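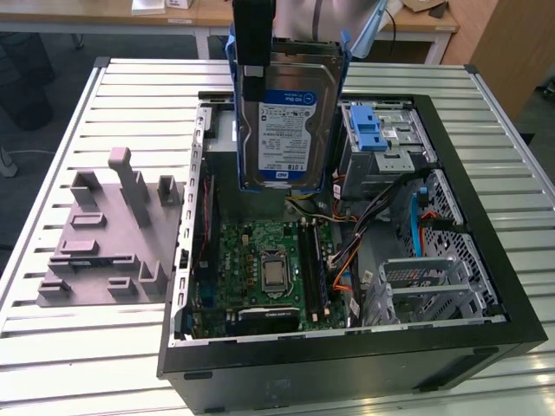
Geltbridge Reuse Works, spring open day

The works opens its doors to the public one Friday in March, from 10 in the morning until 4. Admission is free, but you have to sign up for a slot at the front desk, and the late morning ones go fast. I got there when the doors opened and still ended up on the second tour.

The building is an old woolen mill on the river side of town. The date stone over the loading door says 1689, which belongs to an earlier mill on the same spot. The current walls are brick and much newer. Parking is on the gravel lot across the bridge. The lot closest to the door is kept for people dropping off equipment.

Most of what comes in is office computers. Companies replace them all at once, so they arrive on pallets, wrapped in plastic, with the keyboards in separate cartons. Each machine is weighed, given a paper tag and put on a shelf by the week it came in. The tag stays with it the whole way through, and the guide showed us a binder of old ones going back to when the shop was just a room behind the library.

After intake the cases are opened and blown out. This part is loud and we watched through a window. Then memory and drives are checked. Drives that can be wiped are wiped and go back into stock. Drives that can't be are punched and sent out with the scrap metal. I asked how long a wipe takes on a 1 TB hard drive and was told it depends on the drive, but they normally leave a batch going overnight and read the results in the morning. Solid state drives are handled on a separate bench with different software.

The machines that pass get a fresh install and sit running for a day before anyone puts a price on them. Fans are the most common thing to be replaced, followed by the little battery on the main board. Screens are the hard part. They take up room, they get scratched in shipping, and there are always more of them than there are computers to go with them.

Upstairs is a sewing machine repair shop called Metwally, which rents the long room under the roof and was also open for the day. I had not planned on it but stayed for half an hour. They had a treadle machine you could try, and a wall of drawers holding nothing but bobbin cases. The stairs are steep, and there is no elevator.

The sales room is on the ground floor. Working desktops were priced by age, and a bin of cables was marked at $20 for a full bag. I bought a bag, mostly for the monitor leads. There were over 30 people in line at noon, and it moved slowly with only one register open. By 2 it was down to a handful.

Food was from the Romia truck out on the lot. The lentil soup was good and the coffee was weak. There are picnic tables along the millrace if the weather is dry.

If you are bringing something to donate, call first. They do not take tube televisions or printers. Laptops need to come with the charger.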